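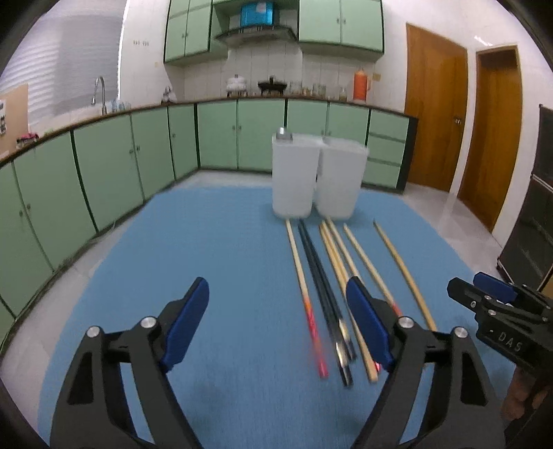 Chopsticks waiting on the blue, and the grippers with their pads.

Can a machine do my housework yet?

My neighbour Gudrun Heitmann asked me this in July, when she was drying her cutlery and I was sitting at her table with coffee and no cloth in my hand. She knows that I read a lot about robots, and I think she expected a short answer. I gave her a long one, and she finished the whole drawer while I was speaking. I try to write it here in better order.

At home I have two machines which I would call household robots. One is my Flavitz, the round one for the floors. The other is the Sturier dishwasher, and my sister does not agree that it counts. To me it counts very much. It takes dirty plates and gives back clean plates, and I can read the newspaper in between. But both of them work only at the middle of the job. I must pick up the socks before the Flavitz goes, and I must fill the Sturier and empty it again. The beginning and the end of each chore are still mine.

The end is the part I like least. Take chopsticks. We eat with them often, and in our drawer there are wooden ones, black ones, some with a painted handle, and they have all long ago lost their partners. To put them away you must see which is which, take hold of a thin thing that lies flat, lift it without moving the one beside it, turn it upright and let it go in the right pot. A child of six does this and complains only that it is boring.

For a gripper with two fingers it is a serious piece of work. A stick which lies close against another gives the finger very little room to go in. If you press too hard from the side, the stick rolls. If you hold it near one end, the other end hangs down, and then it meets the rim of the pot. I tried it once with the kitchen tongs, with one hand behind my back, and I can recommend this to everybody who laughs at slow robot videos. I dropped more than I put away.
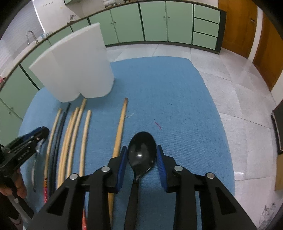

A spoon is again different. It has a heavy end and a light end, and the handle is narrow, so the place where you take it decides almost everything that comes afterwards. With my own fingers I correct this all the time and do not notice. I let it slip a little, I roll it, I push it against my palm. Two pads facing each other have no palm. They have what they took in the first moment, and if it was a bad hold they must put the spoon down and begin again.

What I find sensible is that the teaching is now done with tools that a person simply carries in the hand. You do the chore yourself, but through the gripper, so you are allowed only the movements which the machine will also have later. It must be very tiring for the wrist. But it means that the skill begins in an ordinary kitchen, with taps and jars and cupboard doors in the background, and this seems to me better than a clean white laboratory.

In the workshop it goes faster. Ingeborg Kohlhase was with me at evening school and is now in the packing hall at Kleinschmidt, outside Bullovstead. They have an arm there which puts hinges into boxes, 744 in one shift, and she told me it is a pleasure to watch. Then somebody ordered a hinge with a longer pin, and for two days they packed by hand again. I think of that arm when I read that the home robot is coming next year. In my kitchen there is a longer pin every evening. Somebody brings a new mug, or the dog's bowl stands in the wrong place.

So my answer to Gudrun was: the floor yes, the plates half, the cutlery drawer not yet. Folding of fitted sheets I left out, as I can't do this either.

She asked then what I would pay for a machine that does only the drawer. I said I would pay what the Sturier cost me, if it is quiet and does not need a place on the worktop. She would pay nothing. She likes to do the drawer, she says, in the evening with the radio on, and she gave me the cloth for the glasses.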